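TORNSTEAD ALPINE AND BULB SOCIETY
Minutes of the November General Meeting
Held in the upper room, Illow Hall, 7:15 p.m.

Present: Annick Vachon (President, in the chair), Vidar Wallin (Seed Exchange), Joyce Muli (Secretary), Rehema Mabula (Shows and Displays), Halima Gachanja (Garden and Nursery Liaison), and members as signed in the attendance book.

1. Minutes of the previous meeting
The minutes of the October meeting had been circulated by mail and e-mail. One correction was made: under item 4, "Fritillaria pallidiflora" should read "Fritillaria pallida-flowered forms, unnamed." With that change the minutes were approved on a motion by Ms. Mabula, seconded by Mr. Wallin.

2. Matters arising
2.1 Cold frame lights. Ms. Gachanja reported that the replacement lights for the two north frames have been delivered and are stored behind the potting shed. Fitting is to be completed before the first hard frost. Members are asked not to move the seed pans in the north frames until the work is done, as the labels are in sowing order.
2.2 Water at the trial bed. The hose connection continues to leak at the wall. The hall management has been written to a second time. No reply had been received by the time of the meeting.
2.3 Name of the white cyclamen. The plant shown in October under the name 'Chege' has been compared with the stock plants held by its raiser and is accepted as correct. The Secretary will amend the show record.

3. Correspondence
A letter was received from the Brokadeo Nursery offering members a reduced price on surplus dwarf iris and species tulip bulbs, to be ordered as a group. The offer is open until the end of the month. Ms. Gachanja will collect names and forward a single order. It was noted that the bulbs are sold as mixed sizes, and that some may not flower in the first spring.
A request from a neighboring society for the loan of display staging was approved, subject to return before the spring show.

4. Seed exchange
Mr. Wallin presented his report. Donations to date stand at 849 packets from 11 donors, and cleaning is well advanced. The following points were recorded.
Seed of hellebores, trilliums and corydalis has been held in damp vermiculite and will be sent out ahead of the main list. Recipients should sow on arrival.
Several donations arrived with no collection year. These will be listed with the mark "u" and offered only after dated seed of the same species has been allotted.
Donors are reminded that chaff should be removed before seed is sent. A fine kitchen sieve is suitable for most primulas and saxifrages.
Discussion followed on whether garden-collected aquilegia should be accepted under species names. Ms. Vachon was of the view that it should not, given how freely the genus crosses. Mr. Wallin proposed that such seed be listed as "Aquilegia, garden origin," with height and color given by the donor. Agreed, with one abstention.

5. Finance
The Secretary read the statement in the absence of the bookkeeper. The balance in the general account is $3,929. A payment for printing the seed list falls due in December. It was agreed that up to $100 be set aside for glassine envelopes and padded mailers, and that any part not spent be returned to the general account.

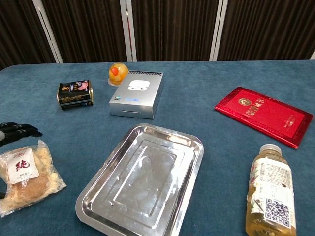 6. Spring show: staging and bench coverings
Ms. Mabula opened the discussion on the spring show schedule and asked for a decision on bench coverings before the order is placed. The black cloth used for the last three shows has faded along the folds and shows every grain of spilled grit. Members who grow dark-leaved plants also asked for a lighter ground, as the foliage of the purple auriculas and of some of the newer hellebores is lost against black. Blue-teal felt with a dark brown pleated curtain behind it was favored by most of those present, although Ms. Vachon asked that the gray-leaved saxifrages be tried against the color before the whole hall is committed to it. A trial bench will be set up at the January meeting. Exhibitors are asked to bring one plant in a clay pot and one in plastic, so that both can be judged against the cloth.

6.1 Classes. Class 14 (three pans, bulbous plants, distinct) will be divided by pot size. Class 22 (a miniature garden) is retained. A new class for plants raised from seed by the exhibitor was approved, with the sowing date to be written on the entry card.
6.2 Judges. Two judges have accepted. A third is being sought for the primula classes.
6.3 Setting up. The hall will be open to exhibitors from 7:30 a.m., and benches must be clear of trays and carrying boxes by 9:45 a.m.
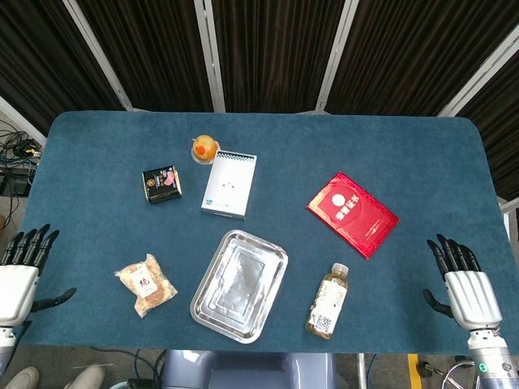

Teal-blue felt on a table with rounded far corners.

7. Garden report
Ms. Gachanja reported that the trial bed was top-dressed with coarse grit in October. Crocus speciosus flowered well on the upper side and poorly on the lower, where drainage remains slow. She recommended raising the lower side by a course of stone before any further planting. Agreed in principle – a cost is to be brought to the next meeting.
Slug damage on the young primulas was heavy during the wet spell. Hand collection after dark was carried out twice. Members with spare copper tape are invited to bring it to the next work session.
Vine weevil grubs were found in two pots of Primula marginata. Both pots were emptied and the compost discarded away from the site. The remaining stock was knocked out and checked, and no others were found.

8. Members' questions
A member asked when Pleione bulbs should be lifted. Mr. Wallin advised waiting until the leaves have dropped of their own accord, then storing the bulbs dry and just above freezing.
A member asked whether leaf mold could replace peat in the Society's seed compost. Ms. Gachanja replied that it could, if well sieved and at least two years old, but that weed seedlings should be expected.

9. Other business
Ms. Muli reminded members that changes of address must reach her before the seed list is mailed.

10. Next meeting
The next general meeting will be held in January at 7:15 p.m. in the same room. The program will be a talk by Mr. Wallin on raising dionysias from cuttings, followed by the bench trial under item 6.

The meeting closed at 9:05 p.m.

Joyce Muli
Secretary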